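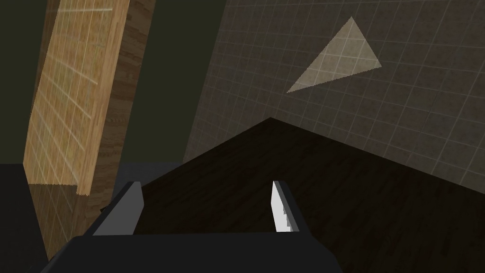 4. Looking Twice Before Reaching

I'll admit that the idea in this section started as a complaint. Vinh Hà and I had spent most of March watching rollouts from the Ngô baseline in the Wastedbridge rooms, and we kept groaning at the same moment in every bad one. The arm would swing over, the target would slide behind a finger in the wrist view, and the policy would carry on as if it still had a perfectly good look at the thing. Sometimes it closed on air. Sometimes it wandered off toward a cabinet (why always a cabinet?) and stayed there until the episode timed out.

So we asked a pretty simple question: what if the policy had to say how much of the target it could see, and had to do something about it when the answer was "not much"?

4.1 The visibility head

We added a small output head to the policy, next to the one that predicts the motion. It takes the same wrist-camera features and guesses the fraction of the target that is in view and not blocked. In simulation we get the true fraction for free, since the renderer can draw the target once with the gripper and furniture in place and once without. We train the head on that fraction with a plain squared error. Donnie Kerr tried a fancier loss that cared more about the low end, and it made the curves look nicer and the robot no better, so out it went.

One choice here matters more than I expected. The "without" render keeps the camera's own borders, so a target that is half out of view counts as fully visible if the half that's left is clear. We tried it the other way first. The head then mixed up two situations that need different fixes: a blocked target wants a small sideways shift, and a target drifting out of view wants the camera turned back toward it. We handle the second case with the old recentering term from Section 3 and leave the head to worry about blocking.

4.2 The second look

When the predicted fraction drops below a threshold, the policy stops reaching and makes a short move to get a better view. We call that move the second look. It is picked from a set of 12 candidate shifts, all of them parallel to the image plane and all with the fingers left open. For each candidate the head predicts what the fraction would be after the shift, and the best one wins. Then the reach picks up again from the new pose.

We cap this at four looks per reach. Without a cap you get a robot that is very curious and never grabs anything, and I have watched enough of those on a Saturday to last me a while. When the cap is hit, the policy goes ahead with whatever it has and we log the episode as a forced reach.

Flat things on the floor are where all of this gets interesting. A mug sticks up, so there's usually some part of it poking out past a finger. A card or a thin book has no height to help you, and a finger can hide a lot of it at a perfectly ordinary approach angle. Figure 2 has a good case from the Giltolell set: the gap between the fingers is wide, the object is right there beside the left one, and a good part of it is still hidden.
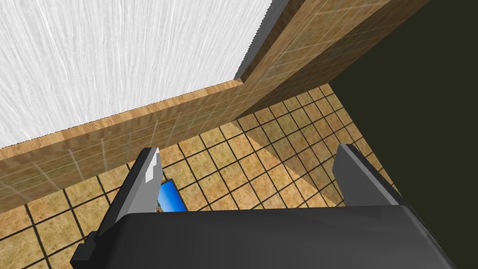
Figure 2. Simulated wrist view, fingers open. The small blue object on the tiled floor is partly blocked by the left finger and the gripper housing.

A depth check won't help much in a view like that one. Depth tells you where the floor is and where the finger is, and a thin object is so close to floor height that it hardly shows up. Color does a lot better, at least when the object doesn't match the tiles. That's why the head gets the color features at full resolution, even though the motion head is happy with the smaller ones.

4.3 Things that tripped us up

The renderer gave us some trouble, and I'd rather put it in the paper than have someone at another lab lose a week to it. The finger edges come out jagged at our render size. Our first version of the head had learned to read those little steps as a cue for where the finger ended, and it fell apart as soon as we turned on edge smoothing. We now switch smoothing on and off at random during training, and the head stopped caring.

Dark areas were the other headache. Some of the Wastedbridge and Giltolell rooms are open on one side, and past the edge of the modeled space the camera gets a flat dark background. The head liked to call that "blocked," even with the target in plain sight at the far side of the image. Mixing in different background colors fixed most of it. It did not fix all of it, and tall panels seen at a steep tilt against a dark background still pull the prediction down.

We also have to be upfront that every candidate shift is assumed to be free of collisions. In the Marnbridge rooms, which have wide open floors, that's fine. Next to a cabinet it's a shakier bet. Vinh wrote a quick filter that throws out any shift ending within 5 cm of a known surface, and we use it for every result in the next section. It needs the room geometry, so it won't carry over to a real kitchen as it stands, and swapping it for something learned is the first job on our list.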